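Two Arms, One Kitchen Counter, and the Trouble With Forks

The Trimis finger and the Gazi finger cost nearly the same and bolt to the same wrist. Which one a household robot ought to wear is a question that kept four people at Karkeo busy for most of June.

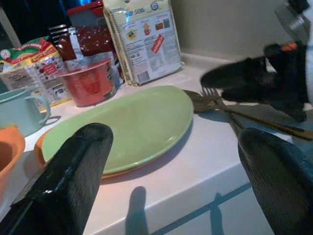

Rosine Marchal, who ran the comparison, had seen plenty of gripper tests done with wooden blocks and did not want another. A block has flat sides and stays where it is put. Dishes slide, packages fold, and a fork lies so close to the counter that there is almost nothing to get hold of.

"I wanted the stuff I have to clear off my own counter at night," she said. "If a finger can't do that, I don't care how it does on a cube."

The rules were short. Each finger got the same arms, the same controller and the same operator, Reto Mayrhofer, who drove both sides by hand from a desk in the next room. He worked mainly from the wrist cameras. A try counted if the object was lifted, held and set down again without a second grab. By the last Thursday the team had logged 2527 tries, split as evenly as they could manage between the two designs.

Mugs and cups turned out to be the least interesting part. Both fingers handled them well, and Mayrhofer stopped taking notes on them after the first week. Plates were harder. A plate lying flat has to be caught by the rim, and two plates stacked together are worse, because the lower one tends to come along for the ride. The Trimis finger is thick and square at the tip and often pushed the stack before it got under anything. The Gazi finger is thinner. It slipped under the rim more often, but it also bent, and a bent finger lets a plate swing.

Then there was the silverware. Struan Galbraith, who wrote the controller, had expected long handles to be easy. They were easy to touch and hard to keep. Closing on a round handle from straight above made it roll, and by the time Mayrhofer saw it move on his screen the fingers had shut on nothing. Galbraith's fix was to slow the last bit of the closing motion and tilt the wrist. That helped both designs, and it helped the Trimis finger more.

The cameras got their own argument. Agathe Riviere wanted them moved farther back so the operator could see more of the counter. Mayrhofer wanted them close, where he could see the fingertips. They tried it her way for a morning -- he missed more grabs, she agreed, and the mounts went back.

Wear was the one result no one had planned to measure. The skin on the Gazi fingers began to peel at the corners and had to be replaced 2 times. The Trimis skin lasted the whole month, though it picked up crumbs and lost grip until someone wiped it. A wipe takes 90 seconds if the fingers stay on the arm.

Marchal's pick, for now, is the Trimis, with the tip ground down to make it thinner. A shop in Sokumberg is cutting the first set. She plans to run the plates again before anything else.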